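### 4.2 Sorting errors in mixed returns

Returned cables and adapters reached the Fandley depot in mixed boxes. Staff logged 2,508 items over 20 working days in January, using the Rornness category sheet. Items without a readable label were set aside and classed by connector shape — a slower step, and the main source of disagreement between sorters. Six categories accounted for most of the disputed entries. Short leads were often filed as adapters, and the reverse was also common. We kept both labels where the sorters could not agree.

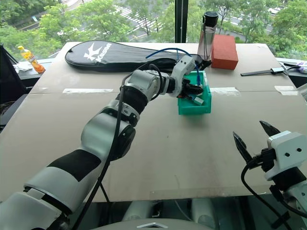
**Figure 6.** Small connector with a blue end, at a green plastic tray.

Joaquim Carvalho objected that keeping both labels inflates the adapter class, and asked for a single final label per item. Table 3 gives the totals under both rules.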